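Home News Games Press Careers Contact

Tiongson Games announces Flatach, an online world where the fights are opt-in and the fishing isn't

Saturday, July 20, 2024

Hi everyone, it's Zixuan Liao, the design lead at Tiongson Games, and I get to write the press release this time (our publicist is on holiday, so blame her for the brackets). Flatach, our online role-playing game, goes into open beta on PC next month, and I'm so chuffed I can hardly type!

Flatach is set on a flooded plateau where two guilds, the Diverer and the Pisine, have been arguing over the same river for as long as anyone can remember. You pick a guild, you get a leaky boat, and off you go. There are 252 quests in the beta and you can finish every one of them without ever fighting another player. If you do fancy a scrap, row out past the coloured buoys and you're fair game until you row back in.

We ran a closed test in June with 1116 players, and 668 of them crossed the buoys at least once. I was hoping for half that! My favourite bit was reading the feedback from people who normally can't stand player combat and had a good time anyway, mostly because losing a fight costs you your catch and nothing else. You keep your gear, your levels and your boat. I've lost plenty of catches myself, two of them to our own sound designer.
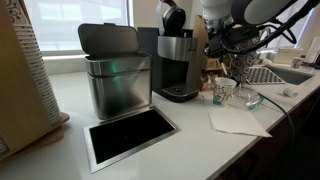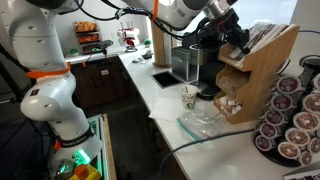
The June test also gave us a long list of things to fix, and we've been working through it. Queue times at the ferry are shorter, guild chat no longer eats your apostrophes, and the giant eel has been moved well away from the starting village (sorry about the eel). We've added 3 new harbours as well, including one shared by both guilds, so friends who picked opposite sides can still trade and have a natter.

The beta is free, your characters carry over to launch, and there's no bonus for crossing the buoys, so please only do it if it sounds like fun. Sign-ups are open now on our website. Press keys and screenshots are available on request, and I'm happy to talk your ear off about river currents.

Last updated: July 2024

Contact Tiongson Games | © 2024 Tiongson Games | Back to top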